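Industry > Workplace automation > Kitchenware handling > Skorkari

Skorkari is a two-armed handling system used at the Lightfoot housewares depot in Korninstead. It is meant to pick up mixed kitchenware, the sort of goods that people there have always sorted by hand. The makers call it a "colleague". Staff mostly call it the arms.

Background

Lightfoot brought the system in one January, promising that nobody would lose a job over it. The promise has been kept on paper. Two posts left empty at the time were never filled, and the depot still expects 700 items a shift.

Operation

Each arm ends in a gripper with two fingers, and the pair work facing each other over a table. Pieces of different shapes have to be learned one kind at a time, with a person close by to put things straight. 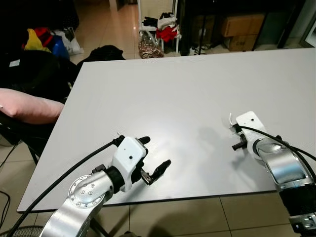 Marcela Tichý has disputed the word "automated" for any of this, saying that she used to sort goods and now spends her shift minding something that sorts them more slowly, for the same pay. Lightfoot's answer is that minding is lighter work. It has published no figures on strain or injury, before or after.

Mixed goods are the usual test of such claims. A mug has a handle on one side, a bowl has none, and a spoon may be lying inside the bowl. A practised sorter hardly thinks about any of it. The arms are given 10 tries at a new piece before it goes back to a person, and the depot's totals do not show who finished the job.
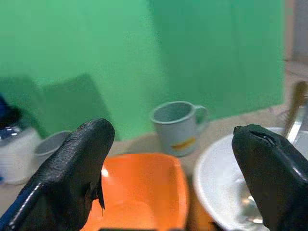 Effects on staff

Breaks used to be taken when the table was clear. They are now set by the system's timetable, which Essam Tazi, a union representative, has called the biggest change of all. Training for minders lasts 5 days and carries no extra grade.

A second site at Cudport was due to follow. It still sorts by hand, and Lightfoot has given no new starting month.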